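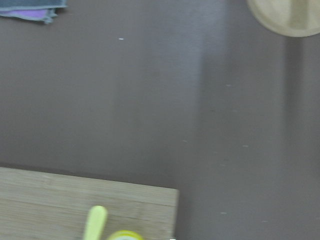

Folded cloths on the table.

How I cut down to cloth in the kitchen (and how I keep it from getting gross)

I used to go through paper towels like they were free. Every spill, every greasy pan, every sticky chin got its own sheet. Then in August I moved to a place with almost no storage, and a giant pack of rolls had nowhere to live. So I switched to cloths, did nearly everything wrong for a while, and ended up with a routine I like a lot. I'll walk you through it.

What you need

30 cloths. I know that sounds like a lot, but fewer meant I was always doing laundry and then grabbing paper anyway. Most of mine are cut from old T-shirts, flannel pajamas and one very tired sheet set. The rest are Derese flat-weave cotton ones I bought on sale, and they've held up fine.

You also need something for the dirty ones (mine is a wire bin, more on that below), a decent pair of scissors, and plain detergent. Skip the fabric softener. It coats the fibers and your cloths will just push water around the counter - I ruined a whole batch that way and had to wash them over and over to get it out.

Cutting the old stuff

Wash and dry the fabric first so any shrinking is out of the way. Cut off seams, collars, buttons and anything with a print that feels like plastic. Then cut squares a bit bigger than your hand with the fingers spread. Don't fuss over straight lines.

T-shirt fabric curls at the edges but it doesn't fray, so you can leave it alone. Woven stuff like sheets will shed threads in the wash. If that bugs you, run a zigzag stitch around the edge or use pinking shears. I did the zigzag on mine with my old Vaner machine and a spool of whatever thread was already on it, and it took one evening with the radio on.

Sort them by job

This is where I went wrong the first time! I had one big heap, and the cloth that wiped the stove ended up wiping faces. Now I go by color. Blues and grays are for counters and the table, whites are for hands and faces, and the ugly ones are for floors and anything greasy. Floor ones live under the sink and never come out of there except to work.

Fold them the same way every time, in half and in half again, and put clean ones at the bottom of the stack. You'll pull from the top and they'll all wear at the same rate. 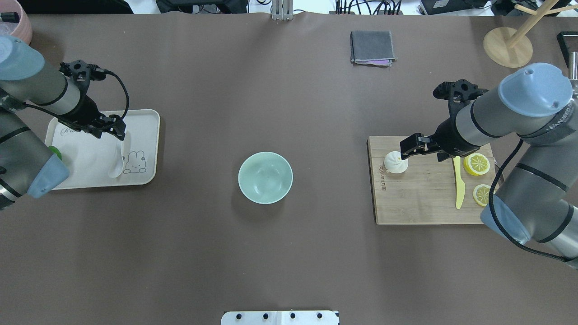 Derese cloths are too thin for dishes, one reader wrote to me after I first put this up, and you're better off with a waffle weave for drying and the flat ones for wiping only. I tried it and I agree, so I've moved mine over to counter duty and got a few waffle ones from Prellholm. They take longer to dry on the hook, but they pick up a lot more water.

Washing

Rinse each cloth in cold water when you're done with it and wring it hard. Hang it over the edge of the bin until it's dry, then drop it in. A damp cloth in a closed bucket will stink by morning, and that smell is very stubborn. The open wire bin fixed most of it for me.

I wash every 3 days on hot, with nothing else in the load but dish towels. Half the detergent you'd normally use is plenty. If they start smelling sour even when clean, soak them overnight in hot water with a scoop of washing soda and then run the load as usual. I've used the Serkex kind and the store kind and can't tell them apart.

Anything that has touched raw chicken goes straight to the machine and doesn't sit in the bin. For bacon grease I still use paper, and I keep one roll on top of the fridge for that. It lasts me ages.

Oily rags are different! If you've used a cloth with linseed oil or wood stain, don't put it in the bin or the dryer. Those can heat up and catch fire by themselves. Lay it flat outside, away from anything that burns, until it's completely dry and stiff, then check how your town wants it thrown out.

When a cloth gets thin enough to see through, it moves down to the floor pile. After that it gets one last job, usually something horrible behind the stove, and goes in the trash.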